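Best way to store long orange plastic parts without the color shifting?

plesby_bench
Posted in October, 4 replies

I keep a bin of spare blade-shaped covers in orange plastic. After a summer on an open shelf by the south window, the outer ones are paler at one end than the ones underneath. Shelf temperature peaks in the afternoon. I'd like to know if this is UV or heat before I move 11 bins for nothing.

cikham
UV. Heat at room levels will warp a thin part long before it changes the pigment. Put them in a closed box and check again in a year.

anas_nasr
Partly disagree. Orange is a poor color for this kind of judgment. Many organic orange pigments look lighter wherever the surface is glossy, and a part handled at one end will be duller there. Before you blame the sun, wipe the part with mild soap, let it dry, and compare both ends under the same lamp at the same angle.

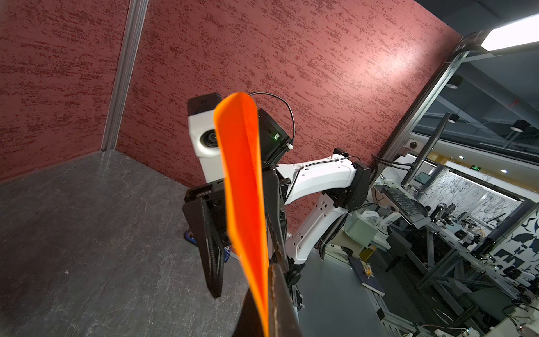 Orange blade, deep red-orange low down, lighter and glossy near the tip

Gloss and color get mixed up all the time. Turn the part 90 degrees. If the light area moves, it is reflection. If it stays put, it is fading.

plesby_bench
Turned one under the desk lamp. The light area moved on that one. On two others it stayed where it was.

cikham
So two are faded. As I said.

anas_nasr
Two out of how many? And were those from the top of the bin? I ran a strip in the window at the Clurondale shop, half of it under foil, and saw no line between the halves until week 5. A covered strip is the only test I would trust. It costs nothing.

clurondale_spares
Moderator note: cardboard boxes are fine, but don't use clear bins with the lid on and call that storage. Also keep the parts away from rubber bands and soft vinyl. Plasticizer will migrate and leave marks that look like fading.

plesby_bench
There were rubber bands on the two that didn't change. Starting a foil strip tonight and taking the bands off the rest.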